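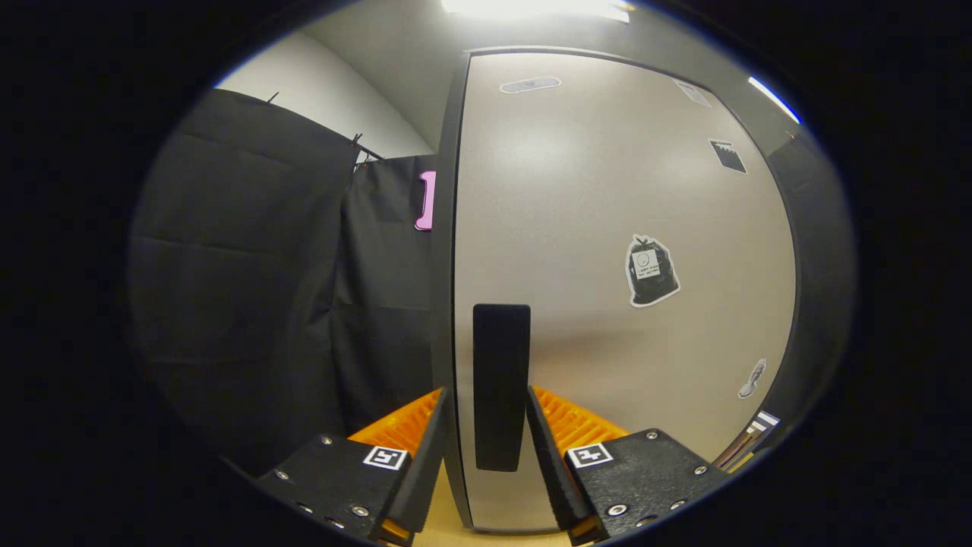
Figure 11.1 A light grey door with a dark grey frame and a narrow, vertical black handle.

Chapter 11
Doors, Openings and Movement Through Buildings

After reading this chapter you should be able to:
identify the main parts of a hinged door and its frame
work out the clear opening width of a doorway
compare common types of door handle and say who may find them hard to use
prepare a door schedule for a small building

Key terms: clear opening width, closer, door leaf, door schedule, frame, hand, hardware, jamb, threshold

11.1 Introduction

Walls divide a building into rooms, and doors decide how those rooms will be used. A meeting room with a heavy door that closes by itself will be quieter than one with a light door left standing open. A storeroom with its door on the wrong side of a corridor may be avoided by the very staff it was built to serve. In earlier chapters we treated the wall as a continuous surface that carries load, keeps out weather and slows the passage of heat and sound. Every opening interrupts that work, and the designer must decide how much interruption the building can bear.

Students often leave doors until late in a project. By then the positions of walls, switches and furniture have been settled, and the door must fit whatever space remains. The result can usually be built, but it is seldom comfortable. We recommend that doors be drawn on the first sketch plan, with the swing of each leaf shown in full.

11.2 The parts of a door

The moving part of a door is called the leaf. It is hung within a frame, which is made up of two upright members, known as jambs, and a horizontal member across the top, known as the head. The threshold is the strip of floor beneath the closed leaf. Not all doors have a raised threshold, and in buildings open to the public a level floor is generally preferred.

Hardware is the general name for the fittings attached to the leaf and frame. It includes hinges, handles, locks, bolts, closers and stops. Although hardware makes up a small part of the cost of a building, it is touched more often than anything else in it, and complaints about a new building frequently begin there.

The colour of a door also deserves thought. A strong difference in tone between leaf and frame, or between leaf and handle, helps people with low vision to find the opening and the place to put their hand. A handle finished in the same colour as the leaf may please the eye on a drawing and be very hard to find in a dim hallway.

11.3 Clear opening width

The width of a leaf and the width of the space a person can pass through are two different measurements. When a hinged door stands open at a right angle, the thickness of the leaf and the depth of the stop take up part of the opening. A projecting handle may take up more. What remains is the clear opening width, and this is the figure that matters to a person using a wheelchair, pushing a stroller or carrying a box.

Consider the ground floor of the Tredbridge Community Library. The original door to the reading room gave a clear opening of 700 mm, which was too narrow for many of the people who wished to use it. When the building was renewed, the architect, Tiina Kemppainen, moved one jamb and chose hinges that allowed the leaf to swing fully out of the opening. The wall did not need to be rebuilt — only the trim and a short length of plaster were replaced. The plans are reproduced in section 11.6.

11.4 Handles

A handle must suit the hand, the direction of travel and the force needed to move the leaf. Round knobs call for a firm grip and a twist of the wrist, and many older people find them painful. Levers can be worked with an elbow or a closed fist. Pull handles suit doors without a latch, where the user needs only to overcome the closer.

Handles should be placed at a consistent height throughout a building. People learn where to reach, and a change between one room and the next causes a brief but real hesitation.

Before you read on
Choose 2 doors that you use every day. For each, sketch the leaf, the frame and the handle, and measure the clear opening width with the door open at a right angle. Keep your sketches, as you will need them for the door schedule in section 11.5.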